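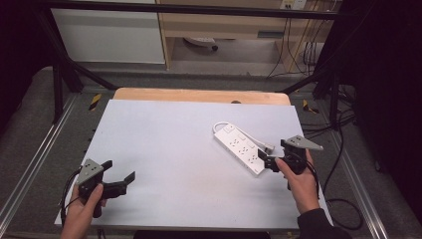
Hand-held grippers and a power strip at one of our work tables.

Home About What We Do Rates Equipment Library Contact

About Jusum

Jusum helps small factories, school labs and the occasional stubborn warehouse work out what their robots are going to cost before they sign for them. We don't sell robots. We don't take a cut from anyone who does, which explains the furniture.

The company started in Fasville, in the back half of a former carpet showroom, after Milagros Collado spent nine years in purchasing for a packaging plant. In her last year there she approved an arm for the end of a boxing line. The quote covered the arm. It left out the stand, the guarding, the extra circuit, the two weeks of training and a tool that could pick up the product, and by the time those were added the project had eaten the next year's budget as well. She still keeps the quote in her desk and will show it to you if you ask, or if you don't.

Catinca Olteanu joined the following September from the other side of the table. She had been writing quotes like that one for an equipment dealer in Figueroa and knew where everything was left out. Between them they put together the planning sheet we still use with every client. It began as one page. It is now a workbook with 114 lines, and we apologize for the tab called "Cables."

What we do

Most clients come to us with a catalog page and a number somebody upstairs has already agreed to. We start with the job instead. Someone from your floor sits down with us and does the task by hand, slowly, with the real parts, and then we do it again with grippers held in our own hands. Handling a power strip and its cord this way costs an afternoon. Finding out that your chosen fingers are the wrong shape for it after delivery costs a good deal more, and there's a meeting.

After that we build the budget. The robot usually gets one line. The rest goes to tooling, frames, floor space, power, safety, spare fingers, software renewals, shipping, and the hours your best technician will spend not doing her old job. We ask for her name early on, and it goes in the plan next to the hours.

Then we help you read the quotes. We'll sit in on vendor calls if you want us there. Catinca mostly stays quiet on these, and the dealers who know her find that worrying.

What it costs

A first planning review is $2,920, flat. You get two bench sessions, the full workbook and a written recommendation. About a third of those recommendations say to wait a year, buy a better cart, or both. The fee is the same.

A single quote check is $300. Send us the quote and whatever the salesperson promised out loud, and we'll mark up what's missing.

The Flurard shelf

Flurard is our lending library of end-of-arm tools, mounts and assorted brackets, named after the street the showroom used to front before the city moved the entrance. Planning clients can borrow from it for up to a month. Please return the screws. We have a line for screws in our own budget now, and Milagros signs it every year with a face.

Where we are

We're still in Fasville, at the same address. Park around the side and ring the lower bell; the upper one belongs to the dentist. The bench is open to visitors from 9:00 in the morning until 4:30 in the afternoon. Bring your parts, the awkward ones especially, and wear shoes you can stand in.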